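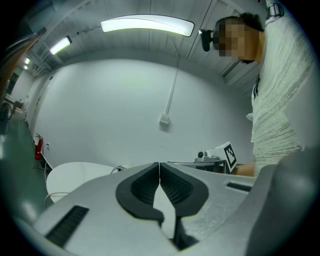
3.2 Study sites and soil moisture records

Figure 2. Hand-held gripper with two black finger pads.

We worked at two sites in the same river catchment. Felthorpe is a grazed meadow on heavy clay that floods in most winters. Wendoleck is a hay meadow on thinner, sandier soil, 346 m above sea level, and it dries out quickly once the spring rain stops. Both have been mown or grazed for as long as farm records go back, and neither has been ploughed or given artificial fertiliser during the period covered by our data.

At each site we marked out 40 plots, each a metre square, and left a gap of at least three metres between neighbours. Half of the plots were covered by clear rain shelters from the start of April until the end of September. The shelters kept off part of the rainfall but were open at the sides so that air could move through and insects could reach the flowers. The other plots had the same posts and no roof. Plots were assigned to the two groups by drawing numbers.

Soil moisture was read every Tuesday, before noon, at a depth of 10 cm. Where a reading fell on a day of heavy rain it was kept in the record and flagged. After removing readings from probes with a damaged cable we had 503 usable values from the sheltered plots at Wendoleck. The Felthorpe series is shorter. Flooding delayed the start there, and several probes had to be reset in May.

3.3 Seedling counts

Seedlings were counted in the middle of each plot, inside a wire square with sides of 50 cm, to keep clear of the plot edges where rain could blow in under the roof. We counted a seedling as established if it carried at least two true leaves. Grasses were recorded as one group, as young plants of the different species could not be told apart with confidence. Broad-leaved plants were named to species where possible and otherwise to genus.

All counts at Wendoleck were made by the same observer. At Felthorpe the work was shared, and Dilruba Samarakoon repeated the counts on a subset of plots so that differences between observers could be checked. These repeat counts were used only for the check and were not added to the main data.

Weather data came from the station at Fuluvar, the nearest with a full record for the period. Fuluvar lies lower than Wendoleck and is usually a little warmer, so we used its temperatures to compare one year with another and did not treat them as plot temperatures. The treatment of missing days follows Cui and is set out in the appendix.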